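Open house at the Ditex building, upstairs and down

I went to the Ditex open house on 4/11/22 mostly for the free lunch and a little bit because Teemu Harju had been telling me since March that I'd love the building. He was right, darn it! It's an old brick place past the rail yard, and 200 people had signed up for the tours, so the line for name tags went clear out to the parking lot.

Getting in

They split us up by sticker color. I was green, with Kayode Ajayi leading, and he walks fast (wear sneakers if you go). First came the loading dock, then a long hallway of framed floor plans that I'd have happily stared at for an hour. The address on the oldest one is still 1159, same as the number over the door today.

The brick room

This was my favorite stop. I'm a sucker for brick, and the wall in there has all those mixed colors, orangey ones next to really dark ones, with pale mortar in between. Then you look up and the ceiling is white and ribbed with big white beams, so the whole place feels bright. I could move in tomorrow. They've got a mini fridge too, and I'm nosy about other people's fridges, so yes, I looked. Bottles down below, a red jar up on the shelf, and a little white carton with blue characters running down the front that I wish I'd asked about. I did spot a small bottle of cola by the wall, standing right on the floor.

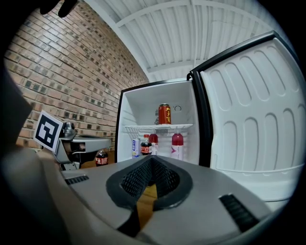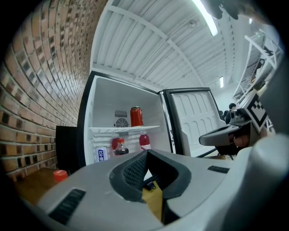
Lunch and the talk

Lunch was soup and dark bread, and the soup was so good I went back for more, twice. Elīna Lepik gave the talk afterward, with old photos of the street, and she was funny and kept it to 21 minutes, bless her. Somebody asked about the windows and that got a long answer about putty. I wrote down the name of the putty and then lost the paper.

Getting there

Take the 76 bus and get off at the stop after the bridge. The parking lot fills up early and the side street is all permits. Coats go on the hooks by the front desk, and the restroom is one floor up, past the floor plans.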